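Wrist Cameras Belong on the Maintenance Sheet

Most maintenance sheets for a two-arm cell cover joints, belts, emergency stop and gripper wear. The wrist cameras get one line, usually "check connection." I think that line is wrong, and I think it costs more hours than any gearbox.

My case is the cloth-handling cell at Isska, where I look after the hardware. It has two arms, a flat table between them and a fisheye camera at each wrist. The cameras connect over thin leads that bend every time a wrist turns. In September we logged 439 cycles before the first dropped stream. The software reported a timeout. The cause was a lead that had worked its way under a bracket and was being pulled at full rotation.

"Check connection" would have passed that lead. The plug was seated and the picture was live with the arm parked. The fault only appeared with the wrist turned to its limit, and a parked check never goes there.

Our sheet now has 23 items, and 2 of them replace the old line. First, turn each wrist slowly through its whole range with the stream open and watch the lead, with the power limit set low. Second, look at what the camera sees near the fingers and compare it with a stored view. A mount that has slipped by a few degrees still gives a sharp picture. It also moves everything in it, and the grasp point goes with it.

Oda Brekke, who wrote the original sheet, objects that this adds time to every Wednesday service. It does. She would rather inspect every 400 cycles and leave the weekly sheet short. I disagree with the interval, because a lead can be snagged on the first cycle after someone changes a finger. Cycle counts suit parts that wear — they do not suit parts that get moved by hand.

I would also keep a garment on the table during the check. Cloth fills the view close to the lens, and a bare table hides a bad angle. 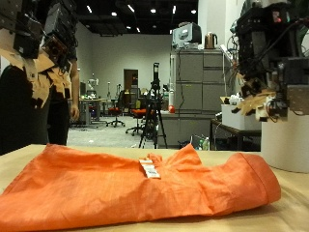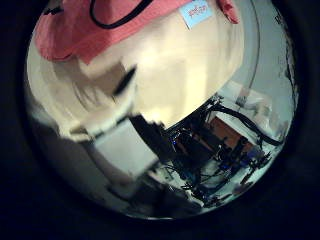
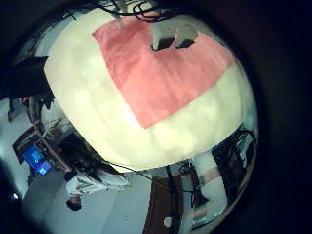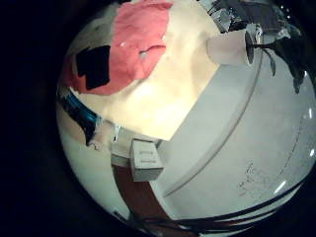
Reading time: 2 min

The remaining argument is over who signs. At present the operator signs for the cameras and the technician signs for the arms. I would put both under one signature, as the lead and the joint fail together.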